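Wanted: a part-time house person for Claddale (mornings, July start)

Hi there! I run Claddale, a small guesthouse with a big verandah and a garden that never stops growing, and I'm looking for someone to share the mornings with me. I've been doing it mostly on my own since the last person moved interstate, and the busy season is coming whether I'm ready or not.

We have six rooms. Guests are usually walkers, a few birdwatchers, and now and then a family who booked the wrong town and decided to stay anyway. Most of them are gone by 10 am, and that's when the day properly starts for us. You'd strip and make beds, do bathrooms, keep the washing moving, and help me put the breakfast room back together. On quieter days there's ironing, or herbs to pick, or the linen cupboard, which I've been meaning to sort out for ages.

Hours are 9 am to 1 pm, four mornings a week, and I'm flexible about which ones. If you've got school drop-off to do first, tell me and we'll shuffle things. Some weekend work is part of it, I'm afraid, but I'll always give you the roster two weeks ahead. Pay is $124 a morning, plus super, and you get paid for the full morning even if we finish early. Lunch is whatever I've made, usually soup or something on toast.
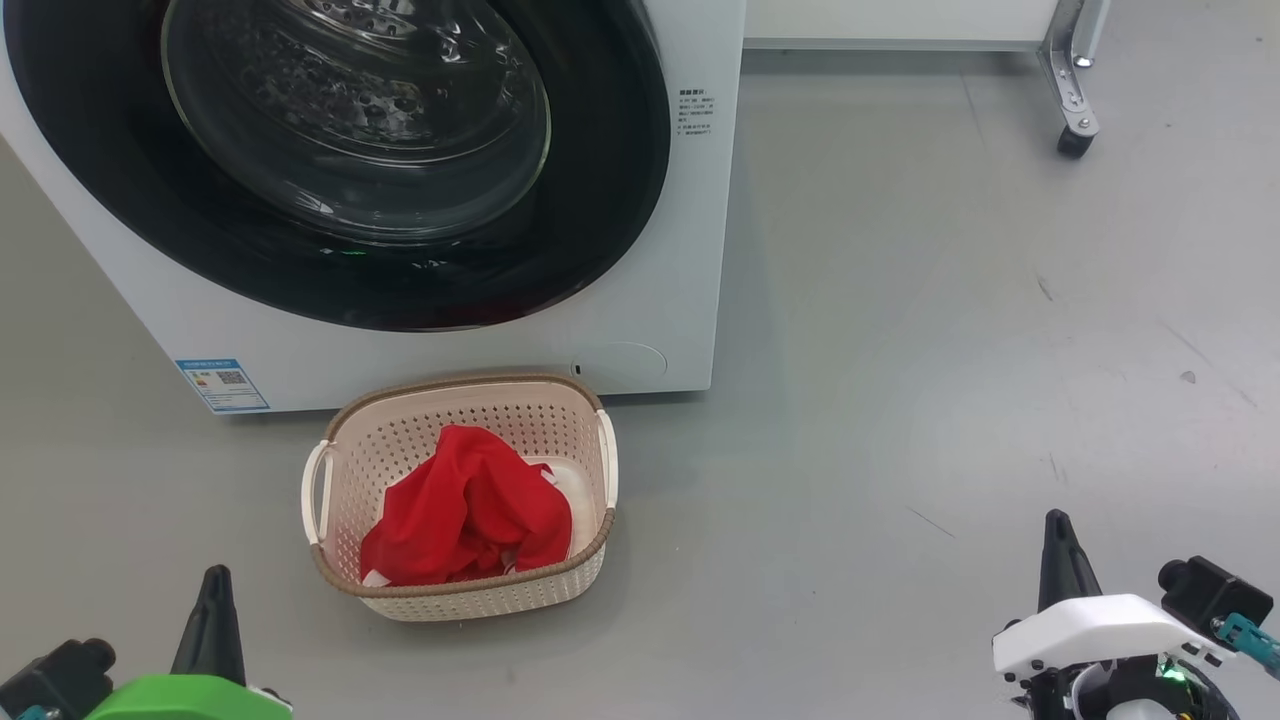 Sheets and towels go through the front loader.

I don't mind if you've never worked in a guesthouse. My best helper ever came from a hardware shop! What I do care about is that you notice things (a dead bulb, a wobbly tap, a guest who looks like they could use a cuppa) and that you're happy chatting to people, or happy leaving them be when they'd like that better. You'll need to be okay with stairs, as there are two flights and no lift, and with carrying a full basket up them. A driver's licence would be handy for the odd run into town but I won't hold it against you if you don't have one.

Bookings are all in Clikard, which I grumbled about for a month and now quite like. I'll show you how it works. It'll take one cup of tea, maybe two.

The old dog sleeps in the hallway and will need stepping over, so if you're not a dog person this might not be your place. There's also parking out the back, under the pepper tree, if you don't mind a few leaves on the bonnet.

To apply, send me a short note telling me a bit about yourself, what mornings suit you, and when you could start. A resume is fine but a few honest paragraphs are better. Please include one person I can ring who's worked with you. I'll ask a few people over for a paid trial of 90 minutes, so we can both see how it feels.

Drop your note in the box at the front gate or use the contact form on the Claddale page. I read everything in the evening, and I'll write back to everyone, even if it's a no.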